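Home Contents Glossary Index

Chapter 3
Watering: How Much, How Often and Where It Goes

More garden plants are killed by watering than by any insect, and most of them are killed kindly. The gardener comes home, sees a drooping leaf, fetches the hose and stands there for a pleasant minute or two thinking about dinner. The top of the soil turns dark. The roots, which live a good deal further down, get nothing and are not consulted.

This chapter deals with the movement of water through garden soil and what a person with a hose can reasonably do about it. You will need the soil notes you made in Chapter 2. If you skipped Chapter 2, your soil is still the same colour it was, and you can go and look at it now.
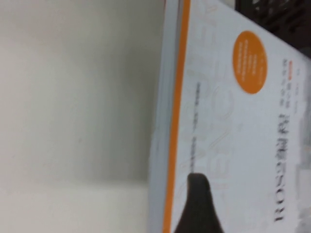

Vivid orange stripe along a large, flat book or boxed package.

3.1 Wetting the soil

Water poured on dry ground moves down through the larger gaps first. In sand it drops quickly and spreads very little. In clay it creeps, goes sideways, and sits about like a relative after lunch. Loam behaves somewhere between the two, and for that reason every gardening book assumes you have it.

The test is a cheap one. Water a patch as you normally would, wait an hour, and dig a narrow hole with a trowel. Students in the dry hill suburbs above Nanmont tried this on a Wednesday evening after what they called a good soaking, and found dust two knuckles down. Several of them had been watering that way for years. The lavender had survived, but lavender would survive most things except sympathy.

Some soils refuse water altogether. Old potting mix and neglected sandy beds can grow a waxy coating on their particles, and the water beads up and runs off to the neighbour's side. A wetting agent helps. So does compost, more slowly, and it has the advantage of doing some other work while it's there.
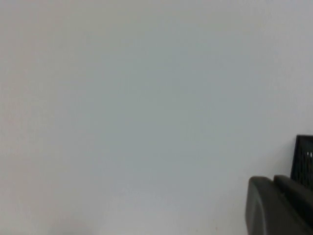 Mulch is the other half of watering, and the half that gets put off until the weekend. A layer of coarse bark or straw shades the soil, slows evaporation and breaks the force of heavy rain. Keep it clear of stems and trunks, where it holds damp against the bark and invites rot. Spread it after a deep watering, never on dry ground, or you will have built a very good roof over a drought. Bare soil left through a hot summer can bake to a crust as pale and nearly featureless as the off-white surface shown before this paragraph, and water will slide off it in much the same spirit.

3.2 Choosing a method

A watering can suits pots and seedlings. Drip line suits hedges, vegetables and people who go away. Sprinklers suit lawns, footpaths and parked cars. The worked problem for this chapter uses the Pokivari community beds, where a 900 litre tank must serve both the tomatoes and a row of young citrus — and the tomatoes have the louder supporters.

Before reading on, write down how long you think your own garden takes to wet to the depth of a trowel blade. Keep the figure. You will need it in Section 3.3.

Related chapters
Reading Your Soil
Compost Without Tears
Pusano Valley: Gardening on a Slope
The Nakamura Planting Calendar for March

We use cookies to remember your place in the book. Accept Manage settings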